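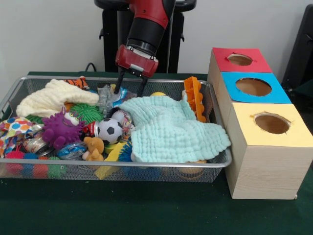
Progress report to the Abbasi Fund
Kumero Toy Library, sorting and lending project
15 Apr 2024

Where things stand

We are very happy with how this is going. When we wrote our first update in January, most of the donated toys were still in bags along the back wall and families were borrowing from a single shelf. The shelf is now a full aisle, the bags are mostly gone, and the weekly sort has become the part of the job people ask to be put down for.

Your grant paid for shelving, baskets, washing supplies and the catalog. We have spent $3185 so far and expect to finish inside the original budget. The only line that ran over was laundry, and we moved money from printing to cover it. Printing came in low after we switched to handwritten shelf labels, which parents tell us are easier to read anyway.

How the sorting works now

Our first plan was to sort by age group at the moment of intake. It was slow. A donated bag is hardly ever for one age. You reach in for a baby blanket and come out with a baseball, and then everybody stands there debating whether a squishy toy is for toddlers or for ten-year-olds. So we dropped that step and moved it to the end.

Everything now goes into the big wire mesh basket first, mixed up exactly as it came. We like the mesh because you can see what is hiding at the bottom — the little spiky sensory balls always sink to the lowest corner, and with the old cardboard boxes we would miss them until the box was thrown out. From the basket, each item goes to one of three sections set in a line beside it. The sections are for fabric, for soft or squeezable toys, and for anything hard. That's the whole system, and a new person can learn it before their coat is off.

Fabric goes first whenever we can manage it. A quilted cloth or a knitted blanket takes up a huge amount of room for something so light, and it covers the small pieces. Once the cloths are out, the rest of the basket goes quickly. Packages and wrappers that come in with the toys get set aside and checked before they are thrown away, which has already saved us a few small parts and one very important doll shoe.

What we are receiving

Balls, balls and more balls! Soccer balls, footballs, baseballs, printed ones, stringy ones, spiky ones. We had planned one shelf for them and they now have two, plus a net by the door. The sensory balls go out faster than anything else we own. Several families borrow one for a long car trip and come back asking to keep it another week, and we have started saying yes without making them fill in the form again.

Plush is the other big group. Tigers are oddly well represented. We were cautious about plush in our application and thought we might have to turn most of it away, but the wash routine has made it possible to keep nearly all of it. Each plush toy gets a gentle cycle in a zip bag, a full day on the drying rack and a look at the seams. Eyes and noses are tugged hard. If anything moves, the toy goes to the mending box. 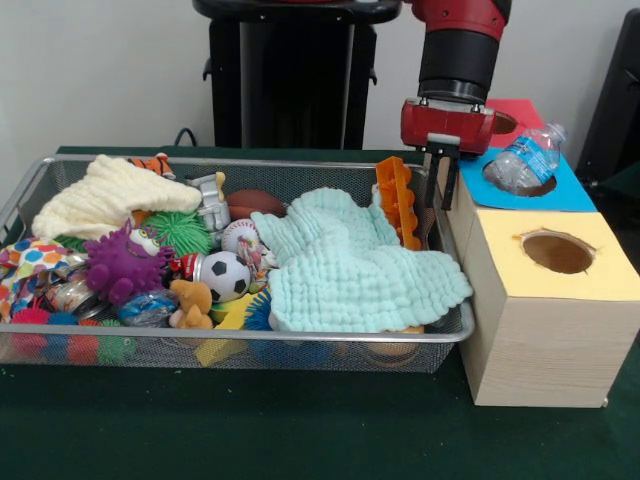 Mending has grown faster than we planned for. The box was meant to be emptied monthly and we are now doing it every other week, mostly for split seams and missing stuffing. We would like to buy a second sewing kit and a better lamp for that corner, and both are small enough to come out of what is left in the supplies line.

Cloths and blankets were not in the original proposal at all, and they deserve a mention. People donate them along with the toys, tucked around things as padding, and at first we passed them on. Then the parents of babies started asking for them. A textured cloth is a very good toy for a child who is not crawling yet. We now keep a small stack of the ribbed, waffle and crinkly ones on the lowest shelf and lend them like everything else. Plain ones still go to the animal shelter.

Shelving and catalog

The Stikent shelves are up and anchored. They took longer to arrive than we were told, and one upright had to be exchanged, but they are solid and the lower two levels are at a height where a three-year-old can choose for herself. Watching that happen has been the best part of the season for everyone here.

The catalog runs on Prodetix. Every toy gets a number, a short description and a note on its condition when it went out. We set it up for 2000 entries, and at the rate things are arriving that should last us well past the end of the grant. On a busy week we have up to 500 items out on loan, and the returns shelf is where we feel it most. We are trying a second return slot in the afternoon to spread the work.

Descriptions turned out to be harder than numbers. "Green ball" was no use to anyone once we had a whole bin of green balls. We now write down what it feels like as well as what it looks like, so "bright green, stringy, very stretchy" tells a family what they are getting, and it tells us whether the right one came back.

What has been difficult

Small pieces remain a headache. Sets come in incomplete and we hold them for a while in the hope that the rest is in another bag. Sometimes it is. The holding shelf is full, though, and we need to be stricter. Our new rule is one month and then the pieces go into the craft bin.

Bottles and jars are a nuisance too. They arrive mixed in with the toys more often than you would think, and anything that has held a liquid has to stay well away from the cloths. There is a tray for those now at the end of the table.

Drying space is tight when it rains. We have asked the building for use of the hallway and are waiting to hear.

Plans for the next period

We want to finish the last of the backlog, open the aisle on a second morning each week, and start lending mixed bags. A mixed bag would have one ball, one soft toy, one cloth and one surprise, packed by age, for parents who come in with a stroller and a crying baby and no time to browse. We tried a handful of these with regular families and every bag was borrowed again as soon as it came back.

We would also like to invite the fund to come and see a sort. Mornings are best. Wear something you don't mind getting fluff on, and please bring any single baby socks you would like to see reunited, since we have a drawer of them.

A full breakdown of spending by line is attached separately, along with the receipts for the shelving and the washing supplies.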